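Ticket 627 – Glove tracking drops during cleaning tasks
Site: Bestari, table 7
Status: solved 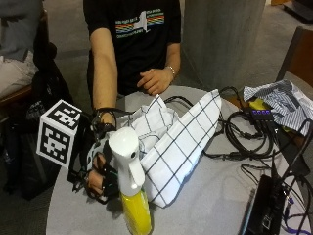 Right-hand glove with marker cube, gripping the spray bottle.

Hand position kept jumping whenever the wrist turned. Restarted the tracking software, no change. Swapped the hub cable, no change. Re-ran calibration with the cube tightened on its mount – 100 grabs, no jumps! Really happy with this one.

The Benedetti crew are loving the new routine, by the way. They used to write up every cleaning step by hand, and now they show the robot and get to argue over who folds best. Two have asked to learn calibration, so I'm adding them to the Forer login list.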